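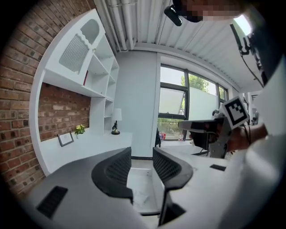
Chapter 9
The Last Job in the House

Think for a moment about the last time you tidied a room. You picked things up, put most of them where they belonged, wiped a surface or two, and very likely thought about your supper the whole way through. It felt like no work at all for the mind. And yet this sort of chore, which we happily hand to a child of seven, has kept engineers busy for decades - and it is keeping them busy still.

In the last chapter we visited the Pratwood works, where a machine bolted to the floor can fill 277 cartons an hour and never tires of it. Every carton is the same, you will remember, and every one arrives in the same spot. A home is a far less obliging place. Cups wander, chairs get pushed about, and the afternoon sun comes in at the window and changes the look of everything.

We shall meet two machines that have tried their luck indoors. The Tekum was asked to put away 148 household objects, and managed the boxes very nicely before coming to grief over the socks. The Drilus folds a towel well enough, given 3 minutes and a good deal of patience from whoever is waiting to use it!

So, can machines do our chores yet? Some of them, some of the time, is my own answer, and I hope you will argue with it as we go along. Before you read on, choose one small job you did today and write down every movement your hands made. Keep the list by you, as we shall need it in section 9.3.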